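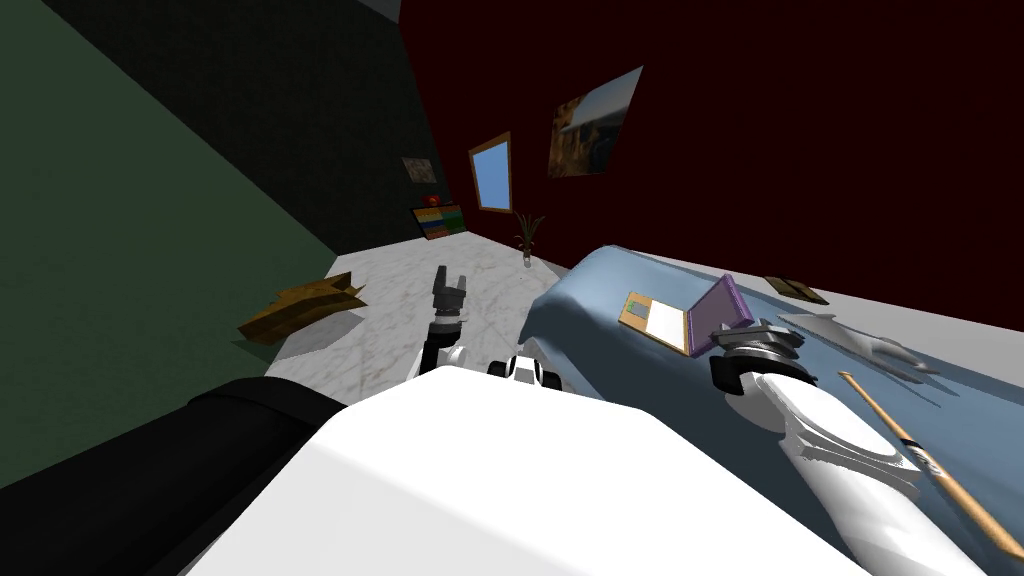 December, getting on for 4pm, dye bench

Third go at the madder and I'm finally getting the red I wanted! Well, a red. It's a bit more brick than the one on the old Mornport sample card, but next to the salmon-pink stuff from the first two goes it looks like a proper colour and I'm very pleased with it.

What I changed: kept the pot lower this time. Last week I let it creep up while I was on the phone and the whole lot went brown and sulky. Today I sat with it like a hen. It never went over 65 on the clip thermometer, and I gave it two hours before turning the heat off and leaving the skeins in the bath to cool down by themselves.

Recipe as done, so I can find it again:

- wool: four skeins of the Vutano two-ply, scoured yesterday, 40 g each
- alum at 12%, cream of tartar at 6%, mordanted overnight
- madder at 100% weight of fibre, the Sundaram ground root (bag marked 3315, the one with the torn corner)
- a good pinch of chalk in the bath, as our water's so soft
- rinse twice, no soap until tomorrow

Note to whoever does the next batch: bag 3315 is **not** the same as 1504. I did a little jam-jar test of both and 1504 comes out much more orange. I'd keep it for the mustard-and-rust blanket order and not try to match anything with it. I've put masking tape on both bags, please don't peel it off for labels again (you know who you are). 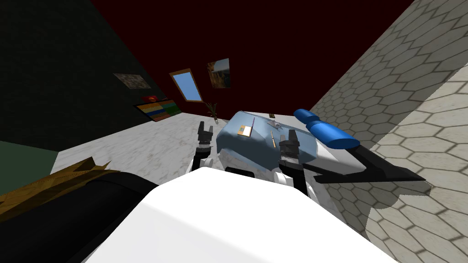

Laurier Dufour rang back about the blanket order, by the way. They want the fringe in the same red as the border, so I'll need another pot at least, probably two if the skeins come up as thirsty as these did. I said end of January and Laurier sounded fine with that. Price to be agreed, I've left it vague on purpose until I know what the madder comes to.

Side experiment: I dropped one of the spare mini skeins into the leftover bath with a splash of iron water at the end. Gorgeous dusty plum – didn't expect that at all. Felt slightly crunchy in the fingers though, so either too much iron or I didn't stir enough when it went in. Try again with half as much and see. If it comes up soft I'd love to offer it as a third border colour.

Other bits while I remember:

- The Prulosico scales are drifting again. They read 31 g for a skein that came out at 34 on the kitchen ones. I used the kitchen ones for everything today. New battery first, then grumble at the supplier.
- We're nearly out of alum. There's enough for one small pot.
- pH strips have gone missing, the whole tub. I've looked in the sink cupboard and behind the kettle.
- The exhaust bath is in the lidded bucket. It's still got plenty of colour in it and I want it for a peach on the silk hankies, so don't tip it!

Light test: cut a strip of today's red, wound it on card, half under foil, and taped it up in the south window. I'll look at it in a month. The first-go pink has already lost a fair bit in there, but that one was hardly mordanted at all so I'm not reading much into it.

Tomorrow: soap wash, dry in the shade, then hold the skeins up against the Mornport card in daylight before I decide whether to overdye. I'm tempted to leave them alone. Rinse water was still running pinkish when I stopped, so gloves on if you're moving them off the rail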